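About Ristum

We write and maintain working rules for household robots, and we test them in simulated homes before anyone is asked to follow them.
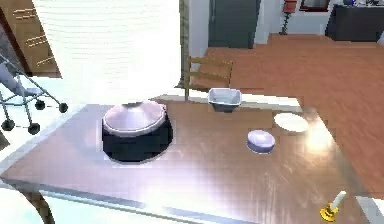

Practice Notes, Issue 4, page 2

Ristum is a small company with one main product, a set of house rules for robots that work around people at home. Makers of domestic robots use it when deciding what a machine may pick up, how close it may come to a person and when it should stop and ask. Care providers use it too, mostly when they are writing their own instructions for staff.

The company was started by Krystyna Kozłowski, who had spent her earlier working life checking guards and stop buttons on packing lines. Factory rules assume a marked floor and trained staff. A dining room has neither, and the people in it may be asleep, in a hurry or three years old. Her first draft of the house rules ran to 40 pages. The present edition is shorter, and most of the cuts were made at the request of the people who had to read it.

What we do

Our work falls under two headings. The first is the rulebook, which we call Plullusine. It is revised every July, and clients receive the new text with the changes marked. The second is testing. We keep a library of rendered rooms, each laid out as a lived-in home with furniture, crockery and the usual things on the floor. A client's control software is run through them and we report where it kept to the rules and where it did not.

The room at the top of this page is of the kind we use for table work. A large lidded pot stands on a glossy table with a basin, a plate and a small round dish, and there is a candle in a holder at the front edge. Strong light comes in from the left and leaves glare across the tabletop. Several rules apply to a table like that at once:

A lidded pot is treated as hot and full until the robot has a reading that says otherwise.
A candle is treated as lit. The arm keeps its full clearance above and beside it.
Where glare hides part of a surface, that part is treated as occupied.
Wheeled items near the table are treated as able to move. The route is checked again before each pass.
Chairs are left where they are unless a person has asked for them to be moved.

The rule on glare causes the most argument. Clients say it makes their robots slow in bright rooms, and it does. We have kept it for now. The wording was loosened in the last edition so that a second view from another angle can clear the surface.

How a rule is made

Anyone on the staff can propose a rule, and so can a client. It has to be written in one or two sentences that a person with no technical training can read aloud and understand. It is then tried in simulation, with at least 80 runs in different rooms and different light. A rule that passes goes to our test flat at Dufour, where it is tried with real furniture and a person present. We do not publish rules that have only been tried on screen.

Mackenzie Lapointe runs the testing side and signs off every report. Reports list failed runs first, with the room, the rule and the moment of the stop. The library now holds roughly 700 rooms. Older ones are kept so that results from past editions can be repeated.

What we do not do

We do not certify robots, and our reports should not be quoted as a certificate. National and international safety standards come before anything we write, and where our text and a standard disagree, follow the standard and tell us. We do not sell robots or robot parts, and we take no commission from firms that do.

Simulation has limits, and we state them in each report. A rendered pot has the weight we gave it. Worn wheels, sticky lids and damp hands have to be dealt with in the flat — which is why a report from us always says which results came from which place.

Working with us

Most clients begin with a reading of their existing rules against Plullusine. Testing can be added later. Runs are booked and results returned through Totar, our client site, and new users are given a login once the agreement is signed.

Visits to Dufour are by appointment. Please allow a full morning, and tell us beforehand if you are bringing your own equipment so that we can clear the right room.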